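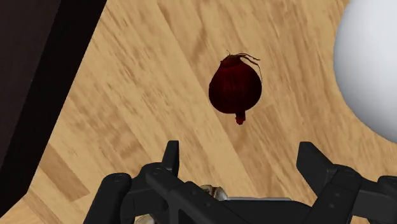 *Reading time: 6 minutes*

Right, week two! Last time Saskia Ormsby took you through calibration and joint limits, so I'm assuming you can all move the simulated Franka from one pose to another without folding it in half. Today we close the loop and let the wrist camera have a say in where the hand goes. I'm calling the dark red vegetable "the beet" all through these notes. Edvin Hellström is sure it's an onion, and you may side with him in your write-up if you like.

## What the wrist view gives you

The nice thing about a camera that rides on the hand is that the fingers stay in the same place in every picture. They sit along the bottom, spread open, and the world slides about above them. So you can decide once where the target ought to appear between the fingertips and write that point down. Everything after that is an error you can measure: where the beet is, minus where you want it. With the beet sitting over the gap but still beyond the tips, the sideways error is small and most of the work left is along the other axis.

The controller in the Prindach repo is nearly that simple. It takes the centre of the mask, subtracts the goal point, multiplies by a gain and sends a small velocity to the arm. There are 134 lines in the file and a good third of them are comments (mine, sorry, I ramble in code as well).

Some things to watch for when you run it:

- **The root strands.** They're thin and wiry, and the segmenter sometimes keeps them and sometimes drops them. When they come and go, the mask centre hops and the hand twitches. Try eroding the mask before you take the centre.
- **The dark side of the body.** The beet goes almost black down its right and lower edges, and our fingers are black too. A plain brightness threshold will happily join the two once they get close. Use hue, or mask the fingers out first – they never move in the view while the gripper is open, so one fixed mask does it.
- **The planks.** Loads of strong diagonal lines. If you were planning to find the object with an edge detector, good luck!

## Turning pixels into metres

A pixel error tells you which way to go and says very little about how far. You need depth as well. For today, take the table height from the scene file and intersect the camera ray with it. You'll land a bit past the beet, as the ray hits the wood behind the body and not the body itself. Bohumila Kuruc has written a small correction for this in the Trimeck tools and I'd like you to read it before you use it. Work the sum through on paper once, please. I know it's dull.

Keep the frames straight too. I lost most of a Sunday to a transform I had applied twice, and the arm was ever so confident about going to the wrong place.

## Planning around the pot

Once you have a target in the base frame, the planner takes over, and it cares about a lot of things the wrist camera barely shows. From the hand, the pot is a smooth pale curve at one side. Seen from across the room it's a round-bellied thing with a looped handle sticking out, and the spread fingers come down just next door to it. Please don't model it as a plain cylinder. The handle is exactly the sort of bit that gets left out of a collision shape.

The same goes for the frying pan over at the table's edge, with its long thin handle pointing inwards, and for the glassy grey object near the wrist. I've left that last one out of the collision scene you've been given, and adding it is part of the exercise. Eun-ji Ban will be going round the benches if you get stuck.

Plan to a pose straight above the beet first, then switch to the visual controller for the last stretch down. Planning the whole way in one go does work now and then, but any error in your estimate goes straight into the grasp.
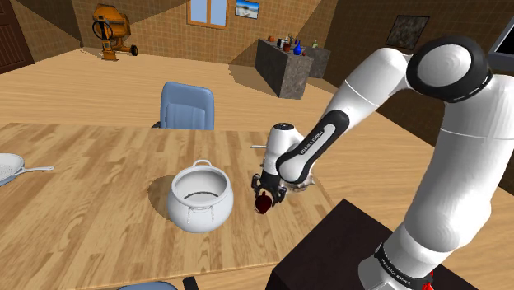
## To do before next week

1. Run the supplied controller with seed 974 and plot the pixel error over time.
2. Double the gain, run it again, and tell me in a sentence or two what changed.
3. Add the missing object to the collision scene and replan.
4. Read the Jelínek notes on mask filtering, skipping the proofs.

If the simulator won't start, check that nothing else is using port 3345, then ask Anežka Bednárik, who looks after the lab machines. Plots go in the shared folder under your group name, as PNGs.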